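Pliledent: Listing Texts and Guest Remarks About Noise
README, last changed 24 February 2023

What is in here

Pliledent is a collection of short-stay room listings that use the word "quiet" or a close relative of it, paired with whatever guests later wrote about noise at the same address. It was put together to test a claim that hosts, booking sites and at least two consultants' reports repeat without much support, namely that "quiet" in a listing tells a guest something useful. I started out doubting it and still do, but please read the limits section before quoting this data as proof either way.

The collection began with 1295 listings in two areas: Ginness, a mid-sized town with a freight line through it, and Irgate, the strip of hotels and converted houses next to the ring road. Duplicates and listings with no guest remarks of any kind were dropped, leaving 1115. All of the files describe those 1115 unless the file name ends in _raw.

Files

listings.csv: one row per listing, with text, area, room type and floor if stated
remarks.csv: one row per guest remark, linked by listing_id
labels.csv: noise labels for remarks, with labeler code
overlap_check.csv: the remarks both labelers handled
listings_raw.csv: everything before cleanup, kept so that people can argue with the cleanup

The remarks were copied as written, spelling included. Text longer than 1000 characters was cut at that point and the column was_cut set to 1. A fair number of complaints come at the end of a long remark, after the polite part, so the cut rows probably understate noise. I would not use them for anything about tone. 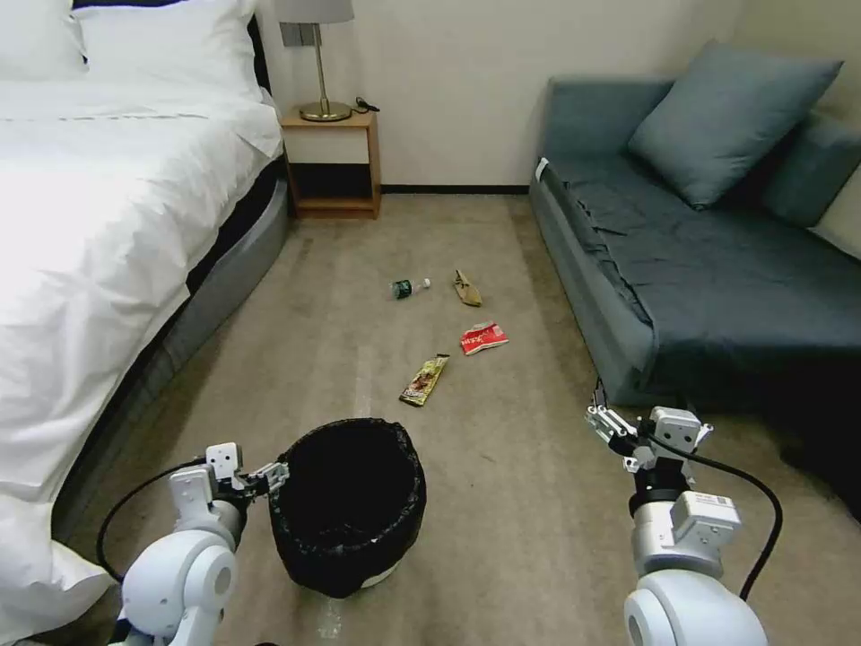 Why "quiet" is a poor label

Hosts use the word for at least four different things. It can mean the street has little traffic, or the building has thick walls, or the room faces the back, or simply that parties are not allowed. The last one is a rule for the guest and says nothing about what the guest will hear. Listings rarely say which is meant, and when I tried to sort them by meaning, the two labelers disagreed so often that the column was removed. If you find an older copy with a column called quiet_type, throw it out.

Guests are no better. "Quiet" in a remark may mean that the person slept well, which depends on the person. Someone who lives beside a railroad and someone who lives at the end of a farm track will write different things about the same room. There is no home address in the data and no way to correct for this. I have seen a paper that tried to do it with the guest's country. I don't believe a word of that analysis.

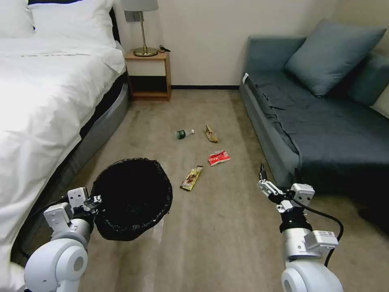 Bed with white duvet, nightstand and table lamp.

How the labels were made

Two people labeled remarks using a single sheet of instructions, which is included as instructions.txt. Each remark got one of these values:

none: noise not mentioned
good: says the room or area was quiet
bad: complains of noise
mixed: both, or one followed by an excuse for the other

Both labelers worked through the same 100 remarks first. They agreed on nearly all of the "none" and "bad" ones. "Mixed" was a mess. "Bit of road noise but you get used to it" was read as bad by one and mixed by the other, and I can see the case for each. If your results depend on "mixed" being separate from "bad," they depend on one person's mood during a long afternoon.

Jokes were labeled at face value. "Lovely and quiet between trains" is therefore good in labels.csv. We know.

Fields that look more solid than they are

floor. Hosts in Irgate sometimes count the ground floor as one and sometimes as zero. No attempt was made to fix it.

room_type. Taken from the listing menu. "Suite" covers real suites and also any single room that has a sofa.

soundproofed. Set to 1 if the listing says so. It was never checked by anyone with a meter. Windows described as "soundproof" are usually just double glazed, which is worth having but is a different product.

distance_to_rail. Straight line, from the pin on the map. The pin is often moved on purpose for privacy, so treat short distances with suspicion.
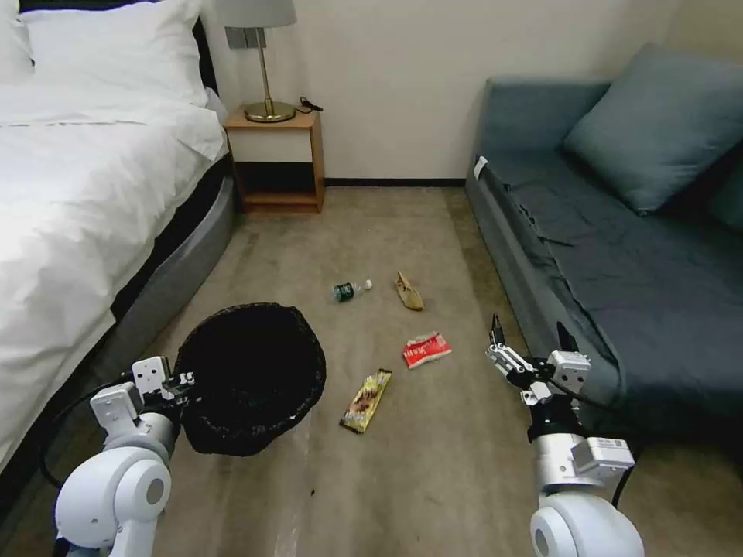 What we did not find

People ask for one number, such as how much more often a "quiet" room gets a complaint. Such a number can be worked out from these files in ten minutes, and I'd ask you to leave it out of headlines. A guest told to expect quiet is more likely to mention noise in the first place. A guest booked over a bar, with the bar in the photos, may say nothing at all. The comparison mixes expectation and sound, and no column here pulls them apart.

The freight line is the one place where the remarks line up well enough to be worth a look. Complaints in the Ginness listings cluster near it and name it plainly. This is hardly news to anyone in Ginness.

The Okonkwo word list, which some readers will know from earlier work on hotel remarks, was run over the text as a comparison. It misses "thin walls," "could hear everything" and most mentions of ice machines. It also flags "sound sleep" as a complaint. The output is in okonkwo_flags.csv if you want to see for yourself. I would not build on it.

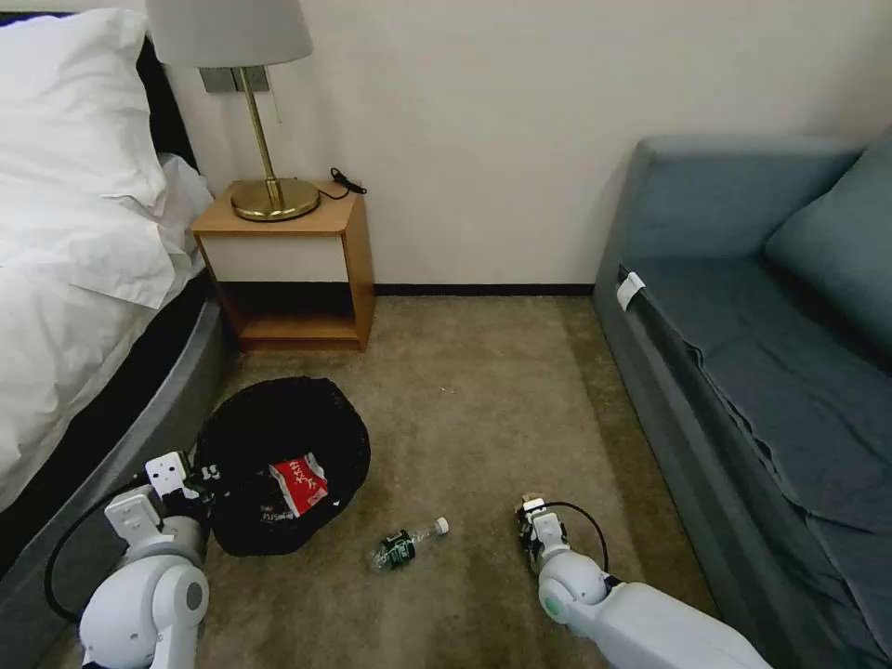
LIMITS AND KNOWN PROBLEMS

All text is in English. Remarks in other languages were dropped before counting, which hits Irgate harder than Ginness.

Most remarks come from summer, with a lump in September when the trade fair is on. Windows are open in those months. Nothing here should be used to say what a room is like in winter.

Listings that got very bad remarks may have been taken down before collection began. There is no way to tell how many.

The text of some listings changed between a guest's stay and our copy. A host may have added "quiet" after complaints, or taken it out. We hold one version of each.

License and changes

Free for research and teaching. Do not use it to rank hosts or to write to them. Listing and guest names have been removed, but a determined person could still find some addresses from the text, so please don't post long extracts.

Corrections are welcome if they come with a listing_id. Messages saying that the data is wrong in general have been read and, mostly, agreed with. The next version will fix the floor column for Ginness only.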